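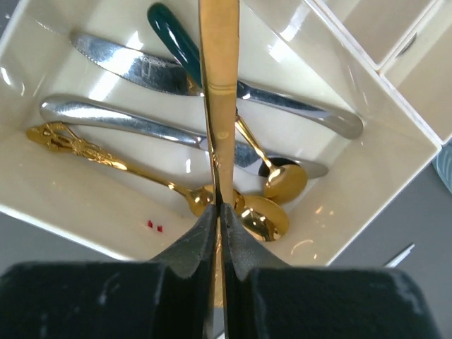
Should mixed cutlery be sorted by what it is or by how long it is?

By what it is, for anyone laying a table, with length only deciding which compartment each kind gets.

Took me most of a weekend to come round to that, so let me write it down while I still remember how I got there.

Sunday, February 11, 2018

Cutlery tray, layout notes, second go

Coffee first, then the tray. I've been putting this off because the cutlery bin is such a mess of leftovers. We have bits of the Pridumetti set (it was 36 pieces when it came, and I would love to know where the rest went), the plain steel stuff out of the Farkas kitchen, the gold spoons, the colored handles, and then all the odd long things that never belonged to any set in the first place. I used to think I should buy one matching set and do the layout with that. I'm glad I didn't! A matching set behaves itself in any tray you put it in. The mixed lot is much closer to what people have in the drawer at home.

The tray is the three-compartment one, which we're calling the Govum for now until someone comes up with a better name. One wide compartment, one narrow one beside it, one long one across the whole width. I like it a lot more than the old version with the equal slots. Equal slots look so tidy in a drawing and then you try to get a table knife into one and it sits cornerwise with its tip up on the divider.

Dividers are 6 mm. I measured them again since the last note in this book says something different in my own handwriting and I couldn't tell if I'd been guessing. Six is what they are. I could go thinner, but the rounded top edge is nice on the knuckles and I'd lose that.

What I tried first

Length. Longest in the long compartment, shortest in the narrow one, everything else in the wide one. It packs beautifully and it's miserable to use. Knives and long spoons end up together, teaspoons end up with the dessert forks, and every time I wanted a fork I had to look in two places. I also kept putting things back wrong, and I'm the person who made up the rule.

Color was the next idea (gold with gold, silver with silver, colored handles in their own spot). It's pretty. It also falls apart right away with this lot, what with the spoons that have one color on the handle and another on the stem, and a bowl that matches the stem or doesn't. Where does a dark green handle with a gold bowl go? I moved it back and forth like an idiot and then gave up on color altogether.
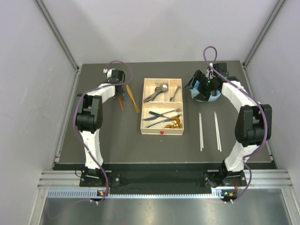 What I'm keeping

Kind first. Knives get the long compartment, and they have it pretty much by right - nothing else fits them lying down properly. Spoons get the wide one. Forks get the narrow one.

The trouble is the gold spoons. They're long and they have a deep bowl, and in the wide compartment they ride up on top of the other spoons and slide. In the long one they nest bowl to bowl at the right-hand end and leave the knives alone. So for now the rule has an exception in it: gold spoons with the knives. I don't love writing an exception into a tray layout that's supposed to be obvious, but I've swapped them over enough times to know which one I reach for without thinking.

The narrow compartment is 85 mm on the plan. I want to check that against the tray, because a single fork looks a bit lonely in there and a proper stack of them will want the room. If it can lose some width the spoons should have it. Note to self: check with the forks stacked the way real people stack them, which is to say badly.

Handles all pointing one way, or not? I had this down as important. After today I'd say it matters for the knives and hardly at all for the spoons. Spoons lying at a slant are easier to pick up, if anything, since there's a bit of air under the handle. When they're dead parallel and flat against each other I end up scrabbling at them with a fingernail.
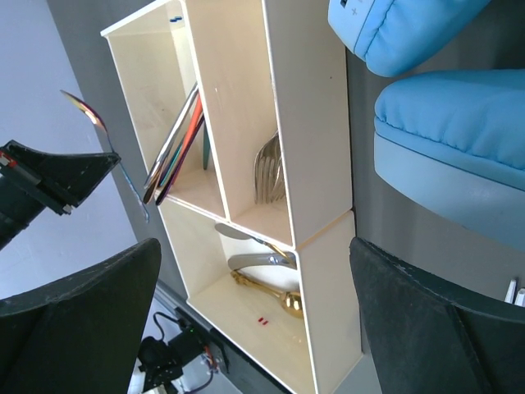

And the flat ones are the worst for that. A flat steel handle on a flat floor is a real pain, and I'd like to try a shallow rib across the bottom of each compartment so there's always somewhere to get a finger under. Two ribs at most, or crumbs will live in there forever. Which brings me to cleaning: the corners inside want a bigger radius than they've got. A Cetex cloth gets in fine if you fold it to a point, but who is going to do that at home? I'm adding it to the list for the next tray.

Then the chopsticks. They have been the problem child since we started on this back in July. They roll, they cross over everything else, and as soon as you pull one out it drags a spoon along with it. I've tried them in the long compartment along the front wall, which is okay until the knives go in. I've tried them leaning in with the spoons, which is okay until you want a spoon. I think they need to come out of the tray for good and get their own little trough down the side, clipped on, so people who don't own any can leave it off. I'll draw that up and see if it looks silly.

The red dot on the front face is staying, by the way. I was asked to take it off and I'd rather keep it. It tells you which side is the front when the tray has been out for washing and goes back in the drawer, and without something there I get it backward half the time.
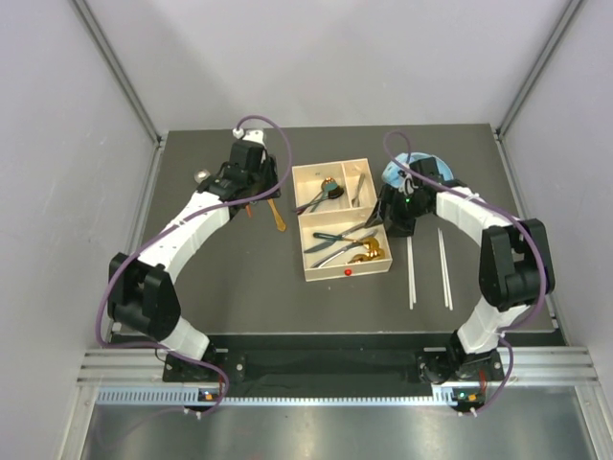

Tray from the front, gold spoons in with the knives, chopsticks out to the right.

To do before the next go

Measure the narrow compartment with forks stacked in it.
Cut a scrap piece for the rib and tape it in before committing to anything.
Sketch the clip-on trough.
Go through the bin for the missing Pridumetti pieces, and look behind the sink too.
Ask whoever lays the table most at your house to put a pile of mixed cutlery away in the Govum with no instructions, and write down where the gold spoons end up.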